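Reference > Household > Cleaning tools > Dustpan

Dustpan

A dustpan is a small flat scoop used together with a brush or broom to pick up dust, crumbs and other light dirt.

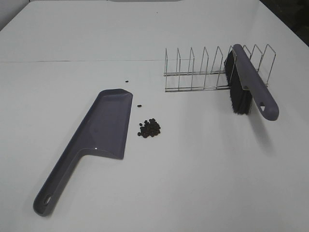 It is one of the simplest tools in the house, and also one of the cleverest. The whole job depends on a thin front lip. If the lip sits flush with the floor, dirt slides over it in one sweep; if it is bent or chipped, a fine grey line gets left behind, and anyone who has chased that line backwards across a kitchen will know how stubborn it can be!

Shape and parts

Most dustpans have a wide mouth, two side walls, a back wall and a handle. The floor of the pan usually slopes up gently from the lip and then dips again, so that dirt rolls into the back and stays there while the pan is carried to the bin. Handles may be short, for use on hands and knees, or very long, for use standing up. Many have a hole at the end for hanging, and some are shaped so that the brush clips on top.

Materials

Older pans were made of tin or sheet steel, often painted. They last wonderfully well, but a dropped one can dent along the lip. Plastic is now the most common material. It is light, cheap and easy to rinse, and some makers add a strip of soft rubber at the front -- a lovely idea, as it bends to follow tiles and uneven boards. Wooden pans were once made at home in many farming areas, with the front edge shaved thin by hand.

Types

The hand pan is the everyday kind. The lobby pan, seen in stations and cinemas, has an upright handle and a deep bin that tips back when lifted. Hearth pans are made of metal, for ash. Bench pans are narrow and are used in workshops for filings and sawdust.

Collections

The Keskin Household Museum in Tarnumbridge holds 703 cleaning tools, of which 210 are dustpans. The oldest group came from farmhouses in the Iltura valley and includes six wooden pans with carved handles. Fathima Sultana, who wrote the museum's guide to the collection, was especially fond of the repaired ones, with their patches and rivets, and gave them a chapter to themselves. A small show of painted tin pans is put on each July.

Care

Plastic pans can be washed in warm soapy water and left to drain with the lip upwards. Metal pans should be dried at once to keep off rust. Pans are best hung up or stored flat with nothing leaning on the front edge -- a warped lip is very hard to put right.

Related articles
Broom
Carpet sweeper
Coal scuttle
Feather duster
Hand brush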